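Greifer verfehlt Stifthalter auf dunklem Tuch – Kamera oder Kalibrierung?

Emlyn James
April 2019

Hallo zusammen,
wir sind eine Robotik-AG und sollen für die Abschlussvorführung einen Tisch aufräumen lassen. Also vom Arm, für uns selbst wäre das zu einfach. Kamera sitzt am Handgelenk, die Erkennung läuft über Lacson, das Modell haben wir im Februar mit 2701 Bildern trainiert. Auf der nackten Tischplatte klappte das Greifen ordentlich. Dann kam jemand auf die Idee, ein dunkles Tuch drunterzulegen, damit es bei der Vorführung nach etwas aussieht.
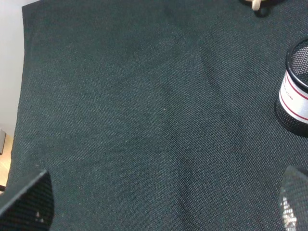 Seitdem greift er mit großer Würde neben den schwarzen Stifthalter aus Drahtgeflecht. Von 53 Versuchen gingen 13 gut, und bei denen bin ich mir nicht sicher, ob das Können war. Die Kalibrierung haben wir zweimal wiederholt. Die halbe Gruppe will jetzt neu trainieren, die andere Hälfte will nach Hause. Was würdet ihr zuerst prüfen?

Soudabeh Amini

Schwarzes Geflecht auf fast schwarzem Stoff, mit schwarzen Fingern davor. Mehr Tarnung ginge nur mit Licht aus.

Bevor ihr irgendwas neu trainiert: Lasst euch die erkannten Rahmen im Livebild anzeigen. Wenn der Rahmen springt oder nur am Etikett klebt, ist es die Erkennung. Sitzt er sauber und der Arm fährt trotzdem daneben, liegt es an der Umrechnung von Kamera zu Greifer. Schaut dann auch nach, welche Tischhöhe eingetragen ist. Der Stoff trägt etwas auf, und wenn er Falten wirft, stimmt die Ebene ohnehin nur ungefähr. Glatt ziehen, an den Ecken mit Klebeband fixieren, nochmal messen.

Belichtung fest einstellen, falls sie auf Automatik steht. Bei so viel dunkler Fläche zieht die gern hoch, und dann rauscht es.

Tamás Csonka

Nehmt halt ein helles Tuch.

Nazanin Kazemi

Tamás hat leider recht, aber falls das Tuch schon bei der Schulleitung genehmigt ist: Wir hatten beim Plindberg-Wettbewerb dasselbe Theater. Geholfen haben neue Bilder auf genau dem Stoff, mit dem Behälter an allen möglichen Stellen und auch mal halb aus dem Bild. Die alten drinlassen, sonst kann er hinterher nur noch Tuch.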